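Urton Reads: progress report, year one of the reading challenge
Prepared for the Holtance Fund by Jadwiga Domański, program lead
2024-05-18

You asked for a short report this time. I have taken that to heart, having heard what was said about the last one.

Where we are

The challenge asked people in Urton to read 21 books in a year, one for each prompt on the card. We had 44 sign-ups on the main card and a good many more on the children's card, which has pictures of owls on it and is the better card. The shared target, for everybody's books added together, was 4,000. As of the April count we stand at 3,182. I would like to call this on track. It is on track if everyone reads through the summer as fast as they did in January, when it snowed and the bowling alley was closed.

The prompts

The most popular prompt was "a book you already own and have been avoiding." People really went for it. The least popular was "a book of poetry by someone living," which six people have crossed out on their cards and replaced with a prompt of their own. One wrote in "a book with a dog." We are allowing it.

"A book over 600 pages" has caused trouble. There is now a long-running dispute about whether large print counts, and a shorter, angrier one about whether an index does. I ruled yes on the first and no on the second, and got two letters. Next year it will say "a long book" and people can search their consciences.

Audiobooks count. They counted last year too. I mention it here because it was raised at all five meetings of the Stubbs Street group, under different headings.

The branches

Kirov Road has done best, mostly on the strength of its lunchtime group, who read short books and are quite open about why. Stubbs Street reads fewer but finishes them, and its discussion nights run past closing. The main branch had a slow fall. We moved the challenge shelf from beside the restrooms to beside the front desk in February and loans from it went up at once, a finding I offer free to any other town.

The swap table

We put in for money for a swap table and got it. People bring a book, take a book. In practice they bring four and take one, and we now own a great many diet books and three copies of the same submarine thriller. The table needs clearing out every second week. I had budgeted for once a month, so the hours under staffing are higher than planned. Shelving came in cheaper, and the two very nearly cancel out.

What did not work

The online log. It asks readers to make an account, then to confirm it, then to confirm it again. Most adults went back to the paper card within a month, and the totals above are mostly typed in by hand from cards in varying states of cleanliness. We would like to drop the log and spend what is left of that line on a second printing of the card – the first one misspelled "biography."
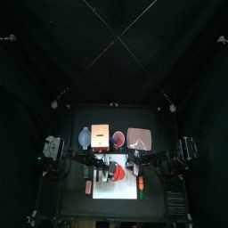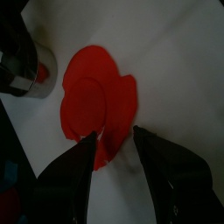
What we are asking for

Permission to move the remaining website money to printing, as above. Permission to run the challenge to the end of August instead of July, which gives the slower readers time and gives me a decent shot at the target. And a small increase for prizes. The tote bags have run out, and the bookmarks we are giving out in their place have been received politely.

For next year I would cut the card to 18 prompts, keep the owls, and bring back "a book your mother liked," which was dropped for space and is missed. A draft card will go to all three branches before the summer. Stubbs Street has asked to see it first. I have said they can see it at the same time as everyone else.

The full spending table is attached separately, with receipts. The one for the submarine sign is real; it was for the children's display.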